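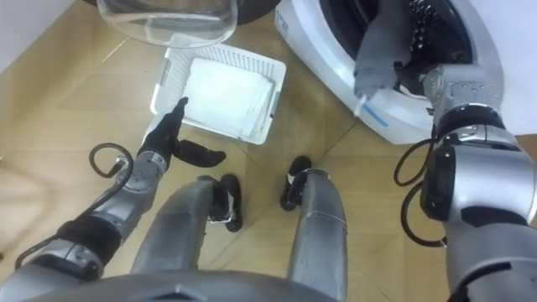

The laundry task took up the first hour of the meeting, which was held at the Climwood workshop on Tuesday, June 5, 2018. The group reviewed how operators are steering the robot through unloading a front-loading washer by remote control. Discussion centered on the right hand, which has to go into the drum opening and take hold of the gray cloth while the left hand stays low, near the basket. Operators find the reach into the drum the hardest part to show. They see the drum from above at a steep angle and have to judge depth from a single view. It was agreed that the operator should stop at the rubber gasket before going further in, and that this stop should be part of every demonstration from now on.

Minutes of the previous meeting were accepted with one correction. The number of demonstrations kept from January should read 69, where the draft had 71.

Demonstrations to date

The laundry set now stands at 149 demonstrations. The Novden site recorded most of these by remote control. The Flirstead site recorded the rest by moving the arms by hand with the motors slack. The two sets have been kept in separate folders and will stay that way until the training run has been compared on each.

It was noted that hand-guided demonstrations are slower and show more pauses, mainly when the person changes grip on the forearm. Remote demonstrations are smoother in the arm but less sure in the fingers. One member asked for the pauses to be trimmed before training. Another objected that some pauses are real decisions, such as choosing which part of a cloth to take. Left open. Flirstead will trim one small batch and bring the results to the next meeting.

Cables

The loops at the wrists were raised again. Operators are asked to check before each session that there is enough slack for the full reach. Any demonstration in which a cable catches on the door or the basket is to be marked as failed, even if the cloth ends up in the right place.

Starting position

There was a long discussion of where the robot should stand. Novden has been placing it by eye. Flirstead uses tape on the floor. The group settled on tape at both sites, with the basket also placed to a mark. The basket may be turned or shifted a little between demonstrations so that the robot does not learn one spot only. The washer door is to be fully open at the start. Opening the door will be treated as a separate task and recorded later.

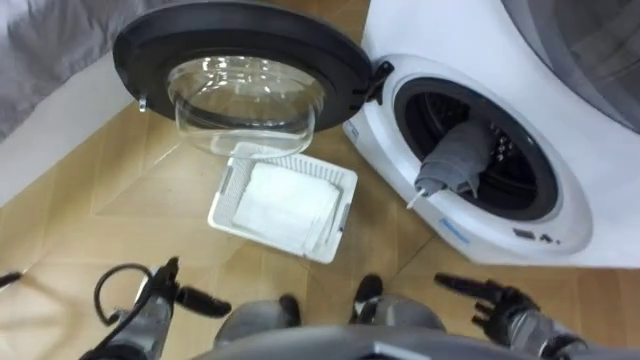
Does the operator need to finish a demonstration after dropping a cloth? The operator should carry on if the cloth can be picked up again without anyone stepping in, and should end the recording and mark it as failed if it can't.

The same rule will apply to hand-guided sessions. The written instructions will be changed to match.

Controllers

Cisneros has offered a second set of hand controllers on loan. The present set works, but the finger mapping is coarse and a light pinch is hard to hold. Members who had tried the loan set liked the pinch and disliked the weight. Agreed to accept the loan for 2 months and to record with both sets during that time. The controller used must be written in the log for every session.

Operator training

New operators currently watch one session and then begin. It was felt that this is too little. From the next intake, each new operator will practice with a single towel and an open basket before moving on to the drum. Practice recordings will not be added to the laundry set.

Actions

Novden: tape the floor, update the written instructions, add the controller field to the log.
Flirstead: trim one batch and report.
Climwood: arrange the Cisneros loan and book practice time for new operators.

Carried over to the next meeting: storage of failed demonstrations, and whether to start on folding.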